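Plerkard to Replace Water Service Lines in the Yu District

Prilline project will renew old pipe at 3,119 addresses, with work beginning in May

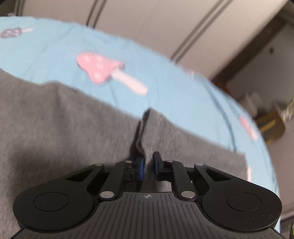 Work on the Prilline project begins in May. Photo: Plerkard

YU DISTRICT – Plerkard, the public water utility serving the Yu district and neighboring communities, announced Wednesday that it has approved a program to replace aging water service lines at 3,119 residential and small commercial addresses. The program, known as Prilline, will be carried out under contract by Zesomik, which was selected through open bidding.

A service line is the small pipe that carries water from the main under the street to an individual building. Many of the lines in the Yu district are made of galvanized steel and were installed when the neighborhood was first developed. Some are 70 years old. Galvanized pipe corrodes from the inside, and as the opening narrows, customers may notice low pressure, discolored water after periods of low use, or leaks near the meter.

Under Prilline, each of these lines will be replaced with new copper pipe from the main to the point where it enters the building. The utility-owned section and the customer-owned section will be replaced in the same visit wherever the property owner has given written permission. Plerkard will cover the full cost of both sections for enrolled addresses.

"Replacing only the public half of a service line leaves the customer with old pipe and, in many cases, a second excavation a few years later," Plerkard said in a statement. "The Prilline project has been budgeted so that both sections can be completed together, at no direct charge to the property owner."

Schedule and Work Areas

The district has been divided into four work areas. Crews will begin in the blocks north of the Yu pumping station and move south. The order of the work areas was set according to the age of the pipe and the number of leak repairs recorded on each street. Streets already scheduled for repaving have been moved forward so that excavation is finished before new pavement is laid.

Construction will take place on weekdays. Water will be shut off at an individual address only while the new line is being connected, and customers will receive written notice at least 10 days before work begins on their block. A second notice will be left at the door on the working day before the shutoff.

Work in each area will pause during freezing weather. Any excavation open at that time will be filled and temporarily paved, and permanent restoration will be completed once conditions allow.

What Property Owners Need to Do

Owners of eligible properties will receive an enrollment packet by mail. The packet contains a permission form, a diagram of the typical work zone, and a short questionnaire about the location of the meter, the main shutoff valve, and any underground features such as sprinkler lines, private drains, or buried electrical cable. Owners are asked to return the signed form in the prepaid envelope or deliver it to the Plerkard customer office.

Tenants may not sign the permission form on behalf of an owner. Tenants who receive a packet in error are asked to forward it to the owner or property manager, or to contact the customer office with the correct mailing address.

If an owner declines to take part, Plerkard will replace the utility-owned section only and will connect it to the existing private line. Owners who decline and later wish to replace their own section will be responsible for the cost of that work, including permits.

Before the crew arrives, residents should clear a path to the main shutoff valve and move vehicles from the posted side of the street. An adult must be present while indoor work is carried out. After the new line is in service, residents should run cold water from the lowest faucet in the building, with the aerator removed, and follow the flushing instructions left by the crew.

Restoration

Zesomik is required under its contract to restore lawns, sidewalks, driveways, and curbs affected by excavation. Disturbed lawn will be graded and seeded. Concrete will be replaced in full panels to the nearest joint. Decorative paving will be lifted and reset where possible; owners are encouraged to note any such surfaces on the questionnaire so that they can be recorded before digging starts.

Mature street trees will be protected during the work. Where a service line passes close to a tree, the contractor will use a trenchless method that pulls the new pipe through the ground between two small pits. The same method will be used under retaining walls and covered porches when soil conditions permit.

Funding

Prilline is funded through Plerkard's capital budget and a low-interest state loan. The utility does not plan a separate surcharge for the project. Repayment of the loan has been included in the long-term rate plan already adopted, and customers will see no new line item on their bills as a result of enrollment.

Information for Residents

Plerkard will hold an open house in each work area before construction begins there. Staff will be available to help with enrollment forms, and samples of old and new pipe will be on display. Dates and locations will be printed in the enrollment packet and posted at the customer office. Interpretation is available on request.

Residents who are not sure whether their property is included may contact the customer office with their street address or the account number shown on their water bill. Customers with a medical need for uninterrupted water service should call as soon as they receive their first notice so that a temporary supply can be arranged.

About Plerkard

Plerkard is a public utility that provides drinking water to homes, businesses, and institutions in the Yu district and nearby communities. It operates the Yu pumping station and maintains the mains, valves, and hydrants within its service area.

About Zesomik

Zesomik is a utility contractor specializing in the installation and repair of water and sewer lines for public agencies.

Media inquiries should be directed to the Plerkard communications office during regular business hours.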